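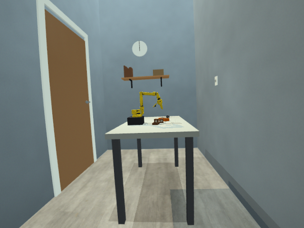
MINUTES OF THE WINTER MEETING
Hirkgate Allotment Gardens Association
Friday, January 26, 2018, 7 p.m., upstairs room of the Skesent library

1. Opening

The chair opened the meeting and welcomed the members. There were 26 members present, so the meeting could make decisions. The agenda was accepted with one change: the item about the compost was moved before the item about the water, as the member who prepared it had to catch the last bus.

2. Minutes of the August meeting

The minutes were read and approved. One correction was asked. On page two it was written that plot 12 is free. It is not free, it was given in August to the family from the lower row. The secretary apologized to them.

3. Compost

The old compost bays by the east gate are in bad condition. The boards on the back side are rotten and the rats come in from the ditch. Two proposals were discussed:

a) repair the three bays with new boards, the work to be done by members in March;
b) remove the bays, and each member makes compost on the own plot.

Several members spoke against b), as the small plots have no place for it. One member reminded that the bays were also repaired four years ago with cheap wood and we should not repeat this. Vote: 19 for proposal a), 5 for proposal b), 2 abstained. Proposal a) is accepted. The boards will be larch if the price allows.

It was also asked again that nobody puts cooked food, bread or diseased tomato plants in the bays.

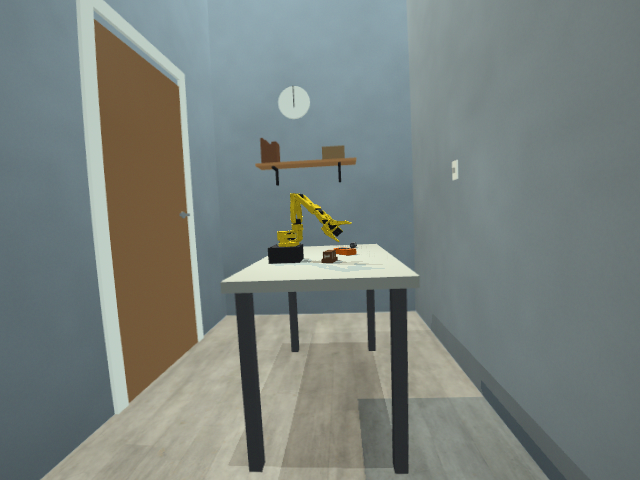
4. Water

The pump was checked in the autumn by Bauerfeind. The pump itself is good, but the seal must be replaced before the season. The offer is $90 including travel. The meeting agreed to accept the offer.

The water will be opened in the first week of April if there is no frost. Until then all taps on the plots must stay open, so that the pipes do not break. Last winter two taps broke near the Pinunbridge side and the repair was paid from the common money. From this year the holder of the plot pays.

A longer discussion followed about sprinklers. Some members think that sprinklers should be forbidden in the daytime. Others said that they work in the evening and cannot come at another time. No decision was made. The board will write a proposal for the next meeting.

5. Yearly fee

The board proposed to raise the fee from $48 to $52. The reason is the higher price of the waste container. Vote: 21 for, 3 against, 2 abstained. The new fee is valid from this season and should be paid until the end of March.

6. Seed exchange

The seed exchange will be on the second Sunday of March in the tool house. Please write the name of the plant and the year on every bag. Seeds without name will not be put on the table. Potatoes for planting can be ordered together, the list hangs at the main gate.

7. Other matters

- The key of the tool house was again not returned. Who has it, please put it in the mailbox of the board.
- The hedge along the path must be cut before the birds start nesting.
- A member asked if bees are allowed. The rules say nothing about it. The board will ask the town office.

The meeting was closed at 8:50 p.m.

Posted in: Meetings and Minutes | Garden News

3 comments

lower_row_gardener
Thank you for the correction about our plot. All is fine, no bad feelings.

plot 31
Can the potato list also be online? I cannot come to the gate before March. I would like 2 kg of an early kind.

Old Spade
I still say larch is too expensive for rats.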